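May

Took the afternoon off and drove out to Steltport for the open day at Lerkus. I'd had the flyer on the fridge for weeks. Parking was a mess, and I ended up by the Ogilvie warehouse and walked back along the service road. Signed in at the door, got a sticker with 467 on it, and left my bag at the desk.

The first hall was mostly pallets and conveyors, which I've seen plenty of. I went through it fast. The food room was at the back, up a short ramp, and that was what I came for. A single arm was building a burger at a white table, with the ingredients kept apart in clear trays. People stood on the carpet and watched. I got a place near the front for the 2 p.m. run. 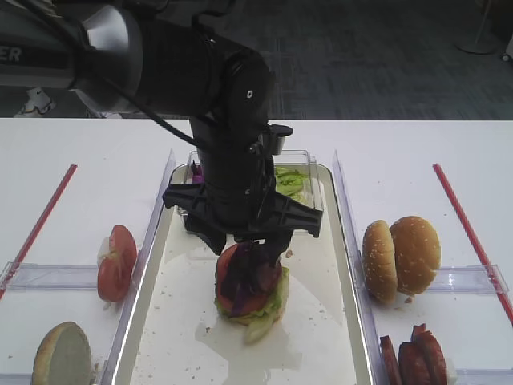
Why start with a burger? The parts are soft and no two are the same, so the arm has to cope with small differences every time.

I had expected it to be quicker. A kid at a grill would have had lunch out the door long before. Still, I stayed for the whole run and then for the next one. The woman running the table said they had logged 1127 runs since the project began, and that lettuce gives them more trouble than the tomato does. It folds or sticks to the piece under it. I asked if she meant the arm or the program, and she said both, on different days.

There was a talk at three in the side room, six rows of chairs and all of them full. The project is called Ferkis. Most of the talk was on grip force, meaning how hard you can squeeze a bun before it stays squeezed. Their training set has 307 examples of buns alone. I wrote that down on the back of the flyer. The slides were too small to read from where I sat.

Afterward I went back to the table for another look. The room had thinned out by then and it was easier to see how things were laid out — buns on edge, meat off to one side, greens in their own container.

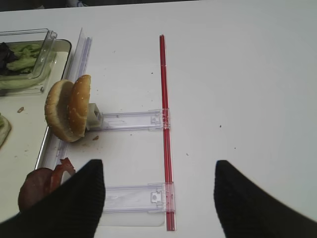
A man next to me said he'd worked a lunch counter for years and would rather have a machine that cleaned the slicer. The woman at the table told him he was not the first to ask.

Left a little after four. Coffee in the lobby was free but weak. I got stuck behind a truck most of the way home and had soup for dinner. Need to look up whether they do the evening tours in the fall, and find out what that gripper costs.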